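Unidade 4 — O cessar-fogo e a sua vigilância

Notas para a aula de segunda-feira. Peço aos estudantes que leiam estas páginas antes da aula e que tragam o texto do acordo de Ortner, que está na pasta da disciplina. Na unidade anterior tratámos das negociações. Agora tratamos do que acontece depois da assinatura, quando os negociadores já voltaram para as suas capitais e as tropas continuam no terreno.

4.1 Os termos

Na imprensa encontramos as palavras «trégua», «cessar-fogo» e «armistício» como se fossem iguais. Nesta disciplina usamo-las da seguinte maneira. A trégua é uma pausa curta, muitas vezes local, por exemplo para retirar feridos. O cessar-fogo é um compromisso mais geral, com duração indicada ou sem ela, e tem normalmente um texto escrito. O armistício suspende as operações militares em todo o território do conflito e é assinado pelos comandos militares. Nenhum destes três é um tratado de paz. Há autores que fazem outra divisão, e os documentos oficiais nem sempre respeitam a nossa. Quando escreverem o trabalho, indiquem que definição seguem.

Atenção também à expressão «cessação das hostilidades». Ela aparece muito nos comunicados e é mais vaga. Pode ser uma declaração de uma parte só, sem mapa e sem mecanismo de controlo.

4.2 A linha e a zona
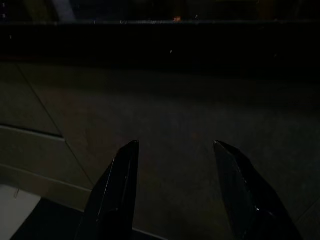

Um cessar-fogo precisa de uma linha, e quase sempre precisa também de uma zona. A linha diz até onde cada parte pode avançar; a zona é o terreno do qual as duas partes se retiram. Os estudantes confundem muitas vezes as duas coisas, e por isso insisto. Na figura, as duas pontas pretas estão mais ou menos à mesma altura, um pouco inclinadas para dentro, e entre elas fica um espaço largo de superfície cinzenta escura. Pensem neste espaço como a zona e nas pontas como as posições avançadas. Uma linha única, traçada no meio, não nos diria nada sobre a distância que se deve manter. No acordo de Ortner, o anexo militar fixa primeiro a linha e depois, em relação a ela, a retirada do armamento pesado para 20 quilómetros. Reparem que a distância é medida a partir da linha, e não a partir das posições reais no dia da assinatura, que eram outras.

Esta diferença produziu a primeira disputa. A guarnição de Skallon entendia que devia recuar 20 quilómetros contados desde as suas trincheiras. O comando de Drokeck lia o anexo como nós o lemos hoje. A redação em duas línguas não ajudou, porque uma versão dizia «linha» e a outra usava uma palavra que pode significar «frente». É um erro pequeno de tradução — e custou várias semanas de reuniões.

4.3 Quem vigia

Podemos distinguir a vigilância pelas próprias partes, a vigilância por terceiros e a vigilância mista. A primeira é barata e rápida de instalar, mas depende de uma confiança que raramente existe. A segunda exige um mandato, financiamento e acesso ao terreno. A terceira é a mais frequente nos acordos recentes: uma comissão conjunta, com oficiais das duas partes e uma presidência externa.

Em Ortner escolheu-se a forma mista. A comissão tinha 3 postos fixos e patrulhas móveis durante o dia. De noite não havia patrulhas, por razões de segurança, e as queixas sobre a noite ficaram quase todas sem confirmação. Este pormenor é importante para quem depois trabalha com os números.

Leiam com cuidado as cláusulas sobre a liberdade de movimento. A fórmula habitual é que os observadores têm acesso «sem restrições», mas nas páginas seguintes encontramos exceções: aviso prévio, escolta obrigatória, terrenos minados, instalações consideradas sensíveis. No caso em estudo, a central elétrica de Sadoteck ficou fora do mandato durante todo o primeiro período, e as duas partes acusaram-se mutuamente de guardar lá munições. A comissão não pôde responder.

4.4 O que é uma violação

Um disparo isolado é uma violação? Sim, no sentido do texto. Mas o texto não distingue entre um disparo e um ataque de artilharia, e a comissão teve de criar as suas próprias categorias. O registo que vamos usar na aula contém 2.953 ocorrências. Antes de fazer qualquer gráfico, verifiquem:

— se uma troca de fogo é contada uma vez ou tantas vezes quantos são os disparos;
— se a ocorrência foi vista por observadores ou só comunicada por uma parte;
— se a hora é a do acontecimento ou a do registo;
— se houve dias sem patrulha.

O último ponto engana muitas pessoas. Um dia com zero ocorrências pode ser um dia calmo ou um dia em que a estrada estava fechada. No registo os dois casos aparecem da mesma forma, com um traço. Para os separar é preciso consultar o diário das patrulhas, que está em ficheiro diferente.

Também a subida do número de violações não significa sempre mais violência. Quando abriu o terceiro posto, as ocorrências confirmadas aumentaram logo na semana seguinte. Havia mais olhos no terreno. Voltaremos a este problema quando falarmos da observação eleitoral, onde ele existe com a mesma forma.

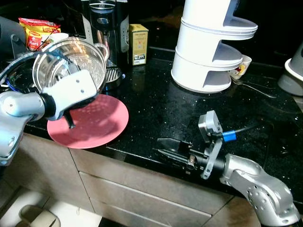

Fig. 2. Bancada preta com pintas brancas, prato cor-de-rosa e panela de metal.

4.5 A população civil

Os acordos militares falam pouco dos civis. Em Ortner, a zona incluía campos cultivados e duas aldeias, e o texto dizia apenas que «a vida normal será facilitada». Quem podia passar, com que documento e até que hora, isso foi decidido mais tarde, em notas entre os comandos locais. Estas notas não foram publicadas na altura. Conhecemo-las por cópias afixadas nos postos de passagem, e por isso a nossa coleção tem lacunas, principalmente do lado de Drokeck.

Na leitura, procurem as disposições sobre colheitas, funerais e atendimento médico. São as que mais foram cumpridas, também em períodos em que a parte militar do acordo estava praticamente parada. A literatura propõe várias explicações para isto. Discutiremos na aula a ideia de que os comandantes locais tinham família na zona, ideia que me parece plausível mas difícil de provar com as fontes que temos.

4.6 Perguntas para preparar

Porque é que o anexo militar tem data diferente do texto principal?

Quem convoca a comissão quando uma das partes não comparece? Procurem a resposta no regulamento, pois no acordo ela não está.

Comparem a cláusula de denúncia com a do armistício estudado na unidade 2. Qual das duas dá mais tempo aos observadores para sair?

O trabalho escrito sobre esta unidade entrega-se em janeiro, em papel. Quem quiser usar o registo completo deve pedir-me os dois ficheiros, porque o que está na pasta não inclui o diário das patrulhas.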